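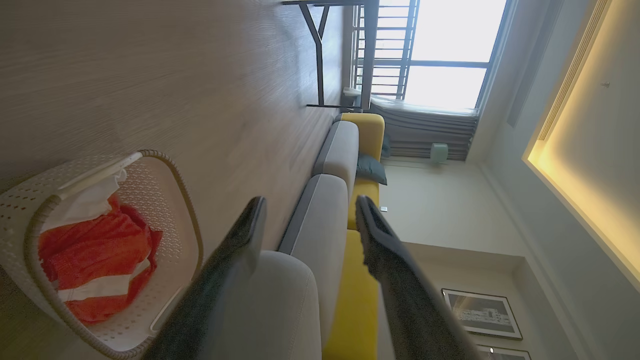

A laundry basket on the floor beside a sofa with gray upholstery and yellow seat cushions.

Laundry basket

A laundry basket is an open or lidded container used to hold clothing and household linens before washing, to carry them to and from the washing machine or clothesline, and to keep them together until they are folded and put away. In American usage the word "hamper" often refers to a taller container, usually with a lid, that stays in a bedroom or bathroom and holds dirty clothes, while "basket" refers to a lower, open container meant to be carried. The two words overlap in everyday speech, and many households use one container for both jobs.

Contents
1 Materials
2 Form
3 Use in the home
4 Living room use
5 Care
6 Lestotholm pattern
7 See also
8 Notes

Materials

Early laundry baskets were made from whatever could be woven locally, most often willow, split oak or rush. Willow was common in much of Europe because the rods are light and bend easily when soaked. Split oak was heavier but stood up better to wet linens. Woven baskets were usually made without handles on the smaller sizes and with two end grips on the larger ones.

Plastic baskets became widespread in the second half of the twentieth century. They are molded in one piece, weigh little, do not rot and can be wiped clean. Holes in the walls save material and let air reach the contents. The pattern of the holes varies: plain slots, round holes, diamonds, and small openings set out to look like weaving. The last of these copies the surface of a wicker basket while keeping the smooth inside of a molded one, so that knits and hosiery are less likely to snag.

Some baskets combine the two looks. A white plastic body may have a rim with a band in a beige, rattan-like finish, as on the basket at the top of this article. Bands of this kind are made from natural cane, paper cord or plastic strip, and it can be hard to tell which from a distance.

Other materials include coated wire, cotton canvas on a folding frame, felt and silicone. Collapsible baskets have walls that press flat for storage and are sold mainly for apartments and dormitories.

Form

Most carrying baskets are rectangular or oval. A rounded rim is more comfortable against the body than a square one, and some models have one long side curved inward so the basket can be held on the hip. Round baskets are easier to make by hand but more awkward to carry through a doorway when full.

Handles are of three main kinds:

Cutout grips, which are openings in the wall just under the rim
Bar handles, fixed or hinged, along the upper edge
Rope or strap handles, usual on canvas and felt baskets

Hinged handles allow baskets to be stacked or nested, but the hinge is the part most likely to fail. On molded baskets the usual point of cracking is the corner of a cutout grip, where the plastic is thinnest and takes the full load.

Use in the home

A load of laundry passes through several stages, and the basket may be used in any of them. Dirty items are gathered and sorted by color, fabric or washing temperature. Clean items are carried from the washer to the dryer or line, then to wherever they will be folded. Households that hang laundry outdoors tend to prefer a wide, shallow basket that can be set on the grass and reached into without much bending.

Sorting by color is meant to keep dyes from moving between fabrics. Strong reds and oranges are often washed separately the first few times, as are new denim and dark towels. White trim or stripes on a red garment are at risk from the garment's own dye, and such items are commonly washed cold and taken out of the machine promptly.

Pockets are checked before washing. Paper tissue is the most frequent nuisance, as it breaks up in the wash and leaves lint on everything else in the load. Lint from tissue is easier to remove once the load is fully dry – by shaking, brushing or a short tumble without heat – than while it is damp.

Using one basket for both dirty and clean laundry is common. Household manuals generally advise wiping the basket between the two, or lining it with a washable bag.

Living room use

Folding is often done away from the laundry area. The sofa is a frequent choice: the seat gives a long surface for piles, and the basket can stand on the floor within reach. On a sofa with separate seat cushions the piles can be kept apart, one to a cushion. Throw pillows are moved aside or left against the back.

The floor matters more than might be expected. On carpet a basket stays where it is put, but fibers and pet hair cling to a woven base. On wood or wood-look flooring a plastic basket slides easily and can be pushed with the foot, though grit caught under the base may leave scratches. Felt pads wear off quickly on a basket that is moved every day. A few makers mold short feet into the base.

Baskets left in a living room for longer periods tend to be used for other things, such as throws, toys or items waiting to be taken to another room. Interior writers sometimes treat the laundry basket as a storage piece for this reason, and makers have answered with rims, bands and colors chosen to match furniture.

Care

Plastic baskets are washed with warm water and dish soap. A soft brush clears dust from the openings. Long exposure to sunlight makes many plastics brittle, and baskets kept outdoors by a clothesline crack sooner than those kept inside. Rattan and willow are dusted, wiped with a barely damp cloth and dried away from direct heat. Where a natural band is fixed to a plastic rim, soaking the whole basket can loosen it.

Lestotholm pattern

The Lestotholm pattern is a molded wall design with small openings set in alternating rows. It was drawn by Tobiloba Akpan for the housewares maker Skitmont and first sold in January under the product name Obi. The wall has 52 openings in each full row and the basket has 10 rows. A later version, the Grostik, has 9 rows and a lower rim. In a short history of the firm's household goods, Keir Pollock lists 155 color and size combinations across both versions, most of them sold for only one season.

See also

Clothes hamper
Clothesline
Wicker
Laundry symbol

Notes

Akpan's name is given as T. Akpan on the molding stamp.
The Grostik is listed in some catalogs as a storage basket.

This page was last edited on Mar 5, 2023.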